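# Teleoperated and Hand-Guided Demonstration of a Cable Removal Task

Project report, spring term. Group: Dalva Mendonça, Chin-lung Tai, Josué Araújo. Supervisor: Nesrin Akbulut.

## 1. Aim

The project compares two ways of showing a robot arm how to remove a SATA cable from the main board of a desktop computer. In the first, the operator holds the arm behind the wrist and moves it by hand (hand guiding). In the second, the operator sits at a separate desk and drives the arm with a handheld controller while watching the wrist camera feed (remote control). Both sets of demonstrations were used to train the same policy, and the two policies were tested on the same machine.

The task was taken from a list of dismantling steps supplied by Witora, a refurbishing firm that handles old office computers. Cable removal was chosen from the list for three reasons: it needs no tool change, it fits within the reach of the arm without moving the base, and the result can be checked by eye.

## 2. Equipment

The arm is the six-axis unit in the teaching laboratory, fitted with a two-finger parallel gripper. The finger plates are black and were cut by the workshop from the drawing in Appendix B. A small camera is fixed at the wrist and looks past the fingers at the work.

The control software is Cetar, which the department already uses for the second-year practicals. Recording was done with a logging tool written by Rafail Andreadis in a previous project, called Curilum. It stores joint angles, gripper opening and camera images on one clock. We changed it in two places: the gripper command is now stored as well as the measured opening, and a foot switch marks the start and end of each demonstration. Without the foot switch, the operator had to let go of the arm to press a key, and the recordings ended with a movement that had nothing to do with the task.

## 3. Workpiece

The workpiece is an open computer tower laid on its side, with the board facing up. It was clamped to the bench at two points and not moved between the two sets of demonstrations. The board, power wiring and expansion card clips were left in place, because a bare board would have made the task much easier than the one on the Witora list.

The main difficulty is the clutter around the target. The SATA cable is fairly stiff and keeps the shape it was last bent into, so it can pass over itself and over other wiring before it reaches the board. The gripper has to come in from above, close on the connector body and pull along the axis of the header. If it closes on the cable instead, the pull is taken at an angle and the connector jams.

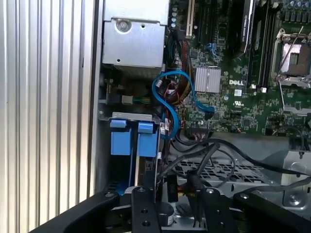
*Figure 1. Wrist camera view of the workpiece. The blue SATA cable is looped over the board area, with its connector end plugged in near the heatsink; the gripper is at the bottom.*

Two features in this view affected the work. The bundle of red, yellow, black and orange wires lies in the same area as the blue loop, and a finger that comes in too low can catch both. The finned heatsink is close to the connector and limits how far the fingers can be open during the approach. The memory slots and the processor socket were treated as keep-out areas. In hand guiding this was left to the operator. In remote control a height limit was set in Cetar.

## 4. Method

### 4.1 Hand guiding

The arm was put in gravity compensation mode. The operator stood on the open side of the bench with the right hand on the wrist and the left hand on the gripper button. Each demonstration began from the same joint position and ended with the connector clear of the header and the fingers open.

The operator's hand sometimes entered the camera view. Those recordings were thrown away, since the policy would otherwise be trained on images it would never meet when running alone. A longer handle was fitted after the first session and the problem became less common.

### 4.2 Remote control

The operator sat with the back to the bench and used only the wrist camera feed on a screen. Motion was scaled so that a given hand movement produced a smaller movement of the arm. The delay in the feed could be felt but did not stop the work. All three of us took turns, and each operator had one practice session that was not recorded.

Depth was the hardest quantity to judge. The wrist camera gives one view, and the cable hides part of the header during the last stage of the approach. Operators learned to use the heatsink fins as a height reference. Dalva Mendonça lowered the arm in short steps with a pause after each. Chin-lung Tai used one slow continuous movement. Both styles are present in the data and were not separated.

### 4.3 Data and training

After faulty recordings had been removed, 66 demonstrations remained, split equally between the two methods. The policy takes the current camera image and joint angles and gives the next 20 arm positions. Training ran for 3000 steps on each set, with the same settings and the same random seed.

## 5. Results

Each policy was tested 20 times. A trial counted as a success if the connector left the header and no other wire was moved off its contact. Trials were stopped by hand if the arm entered a keep-out area.

| Outcome | Hand guiding | Remote control |
|---|---|---|
| Success | 11 | 14 |
| Gripped cable, not connector | 5 | 3 |
| Caught wire bundle | 1 | 2 |
| Stopped by hand | 3 | 1 |

The policy trained on remote control data did better, but with this number of trials the difference should not be given much weight. The kind of failure is more useful. The hand-guided policy approached quickly and closed early, which matches the recordings: a person standing at the bench can see the connector directly, from an angle the camera does not have. Part of what guided the operator was therefore missing from the data. In remote control the operator and the policy worked from the same image.

Hand guiding was faster to record and less tiring. It also gave smoother paths. Josué Araújo, who had not used the controller before the project, produced usable hand-guided recordings in the first session but needed a second practice session for remote control.

## 6. Problems met

- The clock offset between camera and arm was set wrongly in April. The affected recordings could be corrected from the log and were kept.
- The connector became looser with repeated use. We replaced the cable once, between the demonstrations and the tests, with one of the same type. The header on the board was not replaced, so its wear is a possible source of error.
- The rubber pads on the fingers slipped when dusty. They were wiped before each session from then on.
- Gripping force was set by trial. There is no force sensor at the wrist, and we have no record of the pull applied.

## 7. Further work

A second fixed camera would give the depth information missing from the wrist view and would allow the hand-guided data to be used more fairly. The cable should also be put in a different shape before every demonstration. We reset it by hand to much the same loop each time, and the policies have probably learned that loop. A short trial with the loop pushed towards the drive cage gave three failures out of three for both policies.

The Witora list also includes releasing the blue expansion card clips. This needs a press followed by a lift, and the present fingers are too wide for it. A narrower pair has been drawn but not made; the drawing is in Appendix B, after the current one.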